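Clurnau issues handling rules for hand-held grippers

May 18, 2023

Clurnau has published good practice rules for staff who record handling tasks with hand-held grippers. The text runs to 4 pages and applies at the Karkmont site.

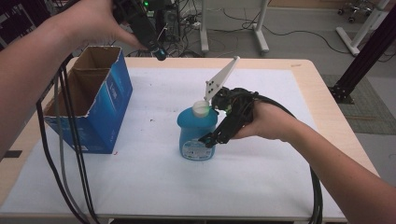 Cable routing takes up the longest section. Leads must be clipped clear of the work surface. A cable looped over the sheet or hanging past a table corner counts as a snag risk. Arvid Åberg edited the rules, which are due for review in September.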